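**Robot cart-pusher starts in our building soon. What happens to the humans?**

I work the supply run at Nodora, second shift. Management bought two Bilard units and we spent July in "orientation," meaning slides. For now they practice in simulation. Has anyone's job survived this? Mine is mostly walking, and opening doors with my hip.

*posted by hipcheck_592*

---

**gimeck_nights**

We got ours at Gimeck last year. Doors are the whole story. A person with an armful of towels goes through one without noticing it's there. The robot treats a lever handle like a job interview.
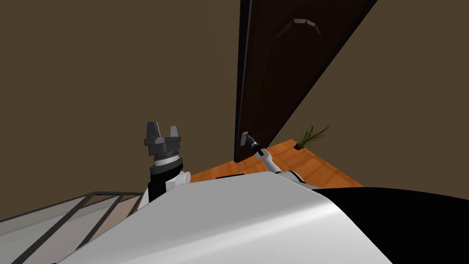
My shift went from walking to being on call. I cover 132 rooms from a desk and get up whenever something stalls. My knees are better and my step counter thinks I died. Pay stayed the same, but two openings were never filled, so ask about that before you ask about the robots.

---

**pathak_temp**

they told us at Pathak it would save 400 hours. didnt say whose

---

**oldbadge**

Get the new job description in writing. "Robot support" on ours turned out to include mopping. Also ask who gets written up when a delivery is late, and ask it with your supervisor in the room.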